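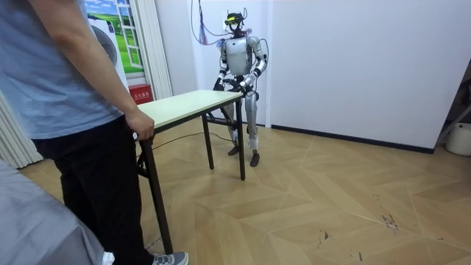

Salta is a shared-load package for humanoids, sold by Stodeveck as a download with a license key. It handles one job: holding one end of an object while a person holds the other. A light folding table with thin black metal legs is a fair load for it, with a person on one short edge and the robot's two hands on the other. I tested version 2 at home on a Kongkaew controller.

Print | E-mail
2 min read

Setup took one evening. The installer wrote 1,773 lines to the log and stopped once, on a missing wrist calibration file. The manual covers this in an appendix with the wrong menu path. The correct one is Tools, Arms, Restore.

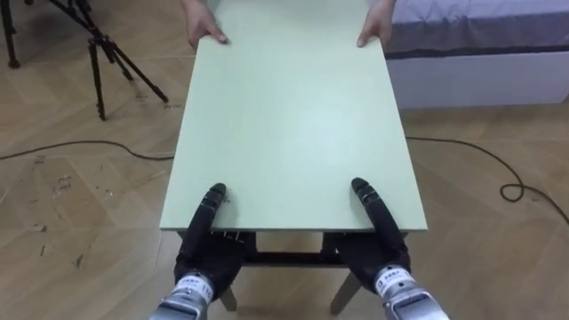

Does Salta need force sensors in the wrists? It runs without them, using motor current, but the lift threshold then has to be set by hand for each load.

The default threshold is too high for light furniture. I lowered it in small steps until the arms followed a gentle pull. Tilt correction is good at slow speed and lags on a quick lift. Walking with a load is listed as a beta feature, and I left it off.

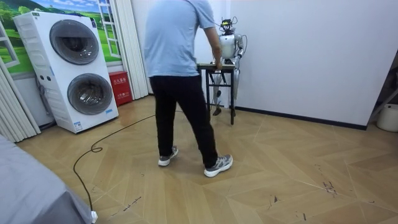

A reader in Fender wrote that the release command is the weak point, and that he would not buy the package until it had a physical button. I agree in part. Voice release missed me twice with a shop vacuum running. The keyboard shortcut worked every time, but it requires a free hand.

Logging is better than I expected. One session produced 3,078 samples per channel, exported as plain CSV with readable headers.
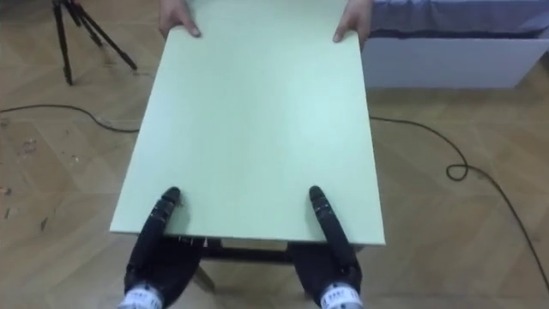

Jintana Kamolrat
Contributing Reviewer, Home Automation

The price is 671 dollars for one robot, with a year of updates. For occasional furniture moving that is hard to justify. For a workshop that handles panels every week, I would buy it and budget a Wednesday for tuning. Stodeveck says a corrected manual is due in December.

Print | E-mail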